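Week 5 handout: training a grasping policy in simulation

Okay, so last week we got as far as the loss function and then ran out of time, which was my fault (I will go on about grippers if nobody stops me!). These notes pick up from there. Bring them to lab, because the homework leans on section 3.

1. What the policy gets to see

We're working with Nestness, our simulated kitchen set, and with a policy called Satunell that learns by copying recorded demonstrations. The input is a wrist view plus the finger opening, and that's it. No map of the room, no list of objects, no second view from the ceiling. I like this setup for teaching because you can look at exactly what the policy looks at and ask yourself whether you could do the job from that.

Try it with a view like the one below. Say the instruction is "pick up the spoon." The handle runs in behind the right finger, so part of the thing you want to grab is hidden by the thing you'd grab it with. And the camera is tilted relative to the counter, so forget about "up" being up.

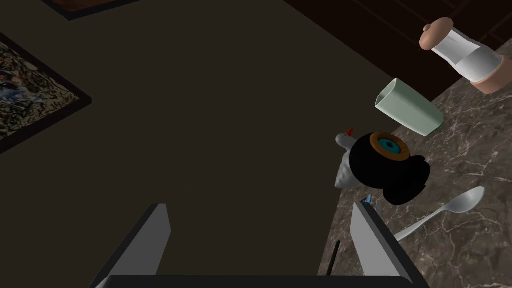

Camenzind wrote in the margin of last year's notes that hidden handles shouldn't matter much, as the policy could just back off a little and look again before closing the fingers. It's a fair point, and a policy with memory might well learn to do that. Ours has no memory. It backs off, sees the handle, moves in, loses the handle, and as far as it's concerned the handle was never there. We'll try a short history window in lab and see how much of that goes away.

2. How we split the data

We have 4,000 demonstrations to play with. Of those, 2,000 go to training with the standard layouts and 1,000... no, let me write this out properly, since people mixed it up on the last problem set:

Training, standard layouts: 2,000
Training, shuffled layouts: the remainder after the two test sets
Test, familiar objects: 500
Test, new objects: 500

Please don't tune anything on the test sets. I know it's tempting when your curve looks sad at two in the morning.

3. Why clutter is the hard part

On a bare counter nearly any decent copying method does fine. Add clutter and you get two kinds of mistakes, and I want you to keep them apart in your write-ups. One is picking the wrong target: a spoon and a table knife both look like a long thin pale thing from some angles, and a policy that has learned "go to the long thin pale thing" will happily go to either. The other is picking the right target and making a mess of the approach. Look at what stands between the open fingers in the next view, a teal-blue box with a rainbow on it. If the instruction names the spoon farther up the counter, the policy has to ignore the easiest grasp it's got. Ours is bad at that!
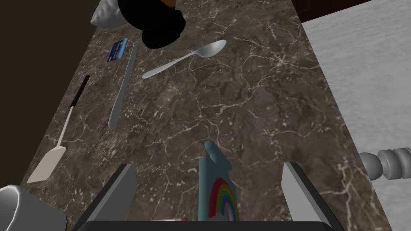 4. For lab

Load the Wirkby baseline first and run it on the familiar-object test before you touch Satunell. Save the runs where the grasp fails, sort them into wrong target and bad approach, and bring one of each that you can't explain. If a run looks like both, put it in its own folder and we'll argue over it together.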